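Masell Street Oral History Project
Progress report to the Henriques Fund
9/1/23

Hi all,

I know the form asks for two pages in the boxes provided, but the boxes kept eating my paragraphs, so I'm sending this as a plain letter and I hope that's okay. The budget sheet is going to you separately.

The short version is that we're a little ahead on interviews and a little behind on transcripts, and the money is holding up fine. We planned on 11 recorded interviews by the end of summer and we have 17! A lot of that is down to the potluck in the Vulinura hall, where people kept coming up to me with a plate in one hand and telling me I really had to talk to their aunt. I did talk to most of the aunts. They were worth it.

What people want to talk about has surprised me. I wrote the grant thinking we'd get mostly mill stories — the shifts, the noise, the strike, the closing. We did get those, and some are wonderful. But the subject that comes up again and again, without me asking, is the bakery on the corner and who was allowed to buy on credit there. I've had four different versions of how the credit book worked and they don't agree at all. One woman says it hung on a nail by the door where anybody could read it, and a man who grew up two houses down swears it never left the owner's apron. I'm keeping all the versions. I'd like to put them next to each other in the booklet and let readers fight it out.

The oldest thing anyone has brought in so far is a rent receipt from 1920, folded into a prayer book. The family let us scan it and took it home again, and I was happy to see it go back where it came from. We also have scans of wedding pictures, a union card, and a handwritten recipe for plum dumplings that leaves out the amount of flour (I've tried it twice, no luck yet).

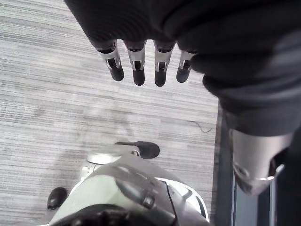 Transcripts are where I need to be straight with you. I figured an hour of talk would take me an evening to type up, and it takes me closer to a whole weekend, especially when people switch languages halfway through a sentence. Six are finished and checked by the person who gave the interview. Five more are typed but not checked. The rest are still just sound files. I've asked the Drultadau library if their evening students could help with the typing in October, and they sounded pretty keen, but I don't have a firm yes.

On spending, the recorder and the two microphones came in under what we'd set aside. I'd like to move what's left from equipment over to transcription so I can pay a proper translator for the hardest recordings. I think your rules let me do that if I ask first, so please take this as me asking! Travel is low because nearly everybody lives within walking distance. Food is over, and I'd make the same choice again. People talk better with coffee cake.

One change to the plan: I've dropped the walking tour for now. The city has half of Masell Street dug up for the water main, and I don't want to lead a group of people in their eighties past an open trench. I'd rather do it in the spring, with chairs at a few of the stops. The listening evening at the hall is still on, and I've got over 2 hours of clips picked out, which is way too much, so I'll be cutting those down next.

I still need from you an answer on the equipment money and the right version of your logo for the booklet. The one I have is tiny and goes fuzzy when I print it.

Thanks again for backing this. Come by for a listening evening if any of you are in the area, and bring an aunt.

Project coordinator, Masell Street Oral History Project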